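# Trener simulation – frequently asked questions

**Which task should I run first?**

Please start with the two-cup task. It loads quickly and uses both arms, so you will see soon if your installation is correct. The drawer task needs the newer planner and we do not recommend it for the first day.

**Why is the arm on the left of my screen called "right"?**

The names follow the robot's own side and do not follow the view. With the default camera, which looks back toward the robot, the right arm is on the left of the screen. The same rule is used in the logs and in all config files.
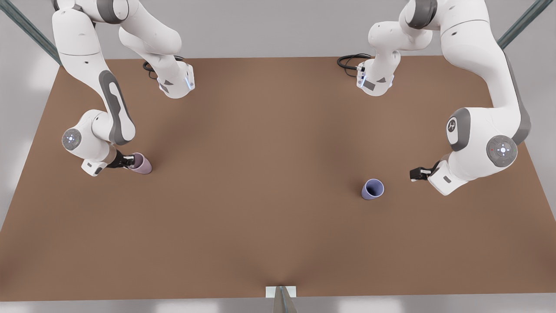
*Two-cup task, default view. The right gripper holds the pink cup, the left gripper is open near the lilac one.*

**Can both arms move at the same time?**

Yes. The planner treats the two arms as one system and checks them against each other. If you set `arms: separate`, this check is off and each arm is planned alone. Use this only for tests in simulation.

**The gripper closes, but the cup slips out. What can I change?**

First look at the contact settings, then at the grasp pose. Most users who wrote to us had changed the physics step and forgotten that friction was tuned for the old one. The default controller rate is 50 Hz, and we ask you to keep it while you search for the problem.

**Are the coiled cables included in collision checking?**

No, they are only visual. Rima Haddad is working on a simple cable model, but it is still slow – please do not plan your project around it.

**My run stops with "no plan found" after 163 attempts. Is it a bug?**

Usually not. This is the default limit. You can raise `max_attempts`, but a cup placed too far from the arm will stay unreachable with any number.

**Where do I report a problem?**

Write to Fadi Tannous through the Plarnonico issue page and attach the log and the random seed. Reports are read every Friday. Without the seed we often cannot repeat the run.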